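Let the Doctor Lose One
Oskari Harju
31 August 2020

I have been watching television science fiction long enough to know when a season finale is going to cheat.
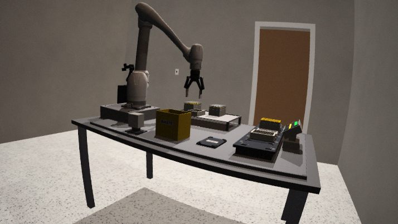

The signs are easy to spot. The danger gets bigger every week, the music gets louder, and by the last episode the whole universe is at stake. At that point you can relax, as no show is going to end the universe. Somebody will find a switch, or give a speech, or turn back time, and the next season will open with everyone having a drink somewhere sunny.

My complaint is with the reset, and with the way science fiction shows have come to depend on it. I don't mean time travel as such. I like time travel. I mean the ending where a character dies, we get ten minutes of grief, and then the death is taken back. Doctor Who does it, the superhero shows do it, and Star Trek has done it since before I was born.

Ville Miettinen and I have argued about this on his Masura message board for years. His view is that these are family shows and children need to know that things will come out all right. He also says that I am asking an adventure series to be a war film. I take the first point. I don't accept the second. Children can handle a sad ending. I was a child when I saw Adric die in "Earthshock," with the silent credits over the broken badge, and I remember it better than anything else from that period of the show. I didn't even like Adric. Most viewers didn't. It still worked, and it worked because he stayed dead.

Compare that with almost any companion exit since the show came back. Rose is lost forever in another world, and then she returns. Clara dies in the street, and it is a good death, brought on by her own overconfidence, which the writers had been setting up for a long time. Then she is pulled out of time and flies off in a diner. I know plenty of people love that episode. I think it is well acted and well written line by line. But "Face the Raven" is a weaker story the second time you see it, and the diner is the reason.

The usual defense is that the ending is still sad if you think about it. She has to go back eventually, her heart isn't beating, and so on. Fine, but that is sadness as a footnote. The viewer walks away with the picture of her flying off, and the writers knew that when they chose it.

It costs the show something the next time. When the Doctor told Bill that everything would be fine, half the people on the board were already guessing how she would be brought back. They were right that she would be. Once an audience learns that death is a puzzle with an answer, it stops feeling anything and starts looking for clues. I caught myself doing it too. There is a thread on Masura from December with 621 posts about whether one minor character was really dead, and I read over half of it before I noticed that not one post said anything about whether we would miss him.

I don't want a show where everybody dies, either. There was a stretch when every cable drama killed off a lead to prove it was serious, and that got dull just as fast. What I would like is for a writer to decide at the start whether a loss is real and then leave it alone. If you want the character back in 2 years, send her away alive. People leave jobs. They get married, they move, they have a falling-out and stop calling. Martha Jones left because she had had enough, and that scene holds up very well. She could come back later without making a liar of anybody.

Miettinen says the writers are only giving fans what they ask for, and he has a point. We do ask. When a favorite dies there is a petition by morning. I signed one myself when I was 19 and I won't say which. But what fans want on the night an episode airs and what they want when they watch it again are different, and the second one is what keeps people buying the box sets.

The next series will end with a cliffhanger, I'm sure, and somebody important will appear to be gone for good. My request is small. Leave them gone for 3 seasons at least and see what the other characters do about it.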